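Sunday, February

Up at seven. Kitchen at 16 degrees by the wall thermometer, which is low for dough, so I put the heater on in the back room and left the door open between the two.

Plan for the day was to repeat the Noonan loaf with one change. Last week's came out tight at the base and I suspect the dry mix was put together badly, with the herbs left in a clump on one side. Kamrul Debnath thinks the fault is in the proving and says so every time we speak. He may be right, but I would like to change one thing at a time.

Wiped down the white table and got out the steel bowl. The scales drifted by 2 g over four weighings of the same mug, so I changed the battery and did them again. Steady after that. Target for the dry part was 315 g all in, from the card Aoife Kinsella wrote out for me in Plistbridge. Her card does not say whether that includes the salt. I have assumed it does.

Fine stuff is awkward out of a bag. It packs into the bottom corner and then leaves all at once. A low pour keeps the dust down but makes it harder to see into the bowl. Must look for a wide scoop next time I am in Drivaden.

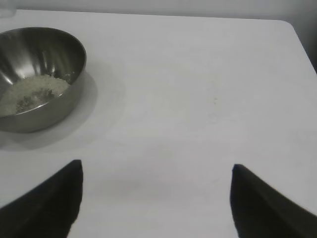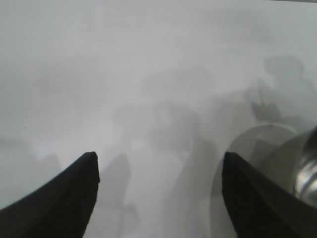
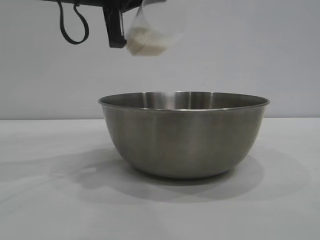
Dry mix, Sunday. Bowl with the pale and green-flecked mix in the first; bag over the bowl in the last.

Water went in at half past ten, in two lots. First lot took up quickly. The second sat on top for a while and needed working in from the side with the handle of a wooden spoon. Rested it under a cloth for forty minutes, then folded, then rested again. Surface smoother than last week at the same stage, though I have only my own note to go by and the note says "lumpy-ish".

Rang Aoife at lunch about the salt. No answer. Left a message.

Baked at four, on the middle shelf. The oven reads around ten degrees high, so the dial was set down to match. Crumb more even towards the base than before, crust a little pale. Kept half back for Kamrul.

To do: return the Noden tin, descale the kettle, find out about the salt.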